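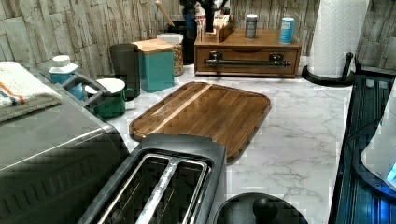 What happens when a visitor asks the robot to do something that isn't on the schedule?

The operator writes the request on the log sheet, finishes the scheduled task, and then decides whether the request can be run at reduced speed.

That was section 4 of the open day procedure, and Jagadeesh Kotian had written it himself. He had also written section 3, on where visitors stand, and section 5, on what to do with the toast.

The open day ran from 10 a.m. to 4 p.m. at the Bumwood building, ground floor, in the test kitchen. Avum rented the whole floor and had fitted out the kitchen to look like one somebody lived in. The counter was white with gray veins. There was a two-slice toaster and a wooden cutting board behind it. The previous operator had asked for clutter, on the grounds that customers had clutter, and the clutter had stayed after he left.

Shek was a single arm on a floor rail. For the open day it ran one task: take a slice of bread from the board, put it in the toaster, press the lever, wait, take the slice out, and set it back on the board. The cycle had a force limit of 40 newtons at the wrist. Above that the arm stopped and held position until the operator cleared it. Kotian had run the cycle 546 times since the last software change and had the log for all of them. Most of the failures were in the placing step. The bread bent, or the slice met the metal edge of the slot and folded over it.

The first group came in at 10:10. They were from the technical college in Naka and they knew the words. One asked about the control rate. Kotian said 500 hertz for the inner loop and 1,000 for the force sensor. One asked why the sensor was read faster than the loop that used it. Kotian said the readings were averaged in pairs to take out noise from the rail motor. They watched a cycle. The slice went in clean. They wrote things down and left.

The second group was a family and two men from a flooring company who had come into the wrong building and decided to stay. Kotian ran the cycle twice. On the second run the slice caught, the wrist went over limit, and the arm stopped with the bread half in the slot. He explained that this was the correct behavior. One of the flooring men asked what the incorrect behavior would be. Kotian said it would push.

"And then what?"

"Then you have crumbs and a fault in the wrist."

He cleared the stop, removed the slice by hand, and put a check mark in the column for operator intervention.

At 1:30 an older woman came in alone. She stood on the line marked on the floor, where section 3 said visitors stood, and watched three cycles without asking anything. During the fourth she said, "Can it do it without the toaster?"

Kotian asked what she meant.

"Pick up the bread and put it down again. The same piece. In the same place."

He wrote it down. The fourth cycle ended. He considered the request. The pick was a known routine and so was the place. The two had never been run back to back on the same spot, but there was nothing in the planner that would refuse it. He set the speed to a quarter and typed the target twice.

Shek moved over the board, came down, closed on the slice, and lifted. It paused while the planner worked out a path from a point to the same point. The pause was longer than Kotian would have predicted. Then it came down and opened. The slice lay where it had been, turned a few degrees clockwise.

"It turned it," the woman said.

"The grasp isn't symmetrical. One side makes contact first."

"Would it turn it again?"

He ran it again. It turned it again, by what looked like the same amount. He ran it four more times and then got a protractor from the drawer in his office, because the log sheet had no column for rotation and he would have to add one. The woman held the end of the tape he put down as a reference line. This was a violation of section 3. He wrote that down too.

The offset came out the same each time within what the protractor could show. He looked at the screen and then at the slice. In the toasting cycle a slice went from the board to the slot, and a few degrees would put one corner over the edge of the metal. He had spent April and May adjusting the slot position. He had raised it, lowered it, and tilted it. He had changed the brand of bread.

"Which side touches first?" the woman asked.

"The left."

"Is it supposed to?"

He checked the drawing. The drawing had both sides closing together. He checked the calibration file and found that the left side had a zero entered by hand, with the previous operator's initials and no comment.

A new group was at the door. It was 2:05 and they were five minutes late, as he was. He asked the woman whether she worked in the field. She said she had set type for a newspaper until they stopped needing it done, and that a machine there used to feed the sheet crooked, and everyone had adjusted the ink.

He let the group in and told them where to stand. He left the zero alone, since section 2 did not allow calibration changes during public hours, and ran the scheduled cycle. The slice caught on the edge and the arm stopped.

"This is the correct behavior," he said, and reached for the log.

The woman had moved back behind the line. She stayed for one more cycle, took a piece of toast under section 5, and signed out at 2:20.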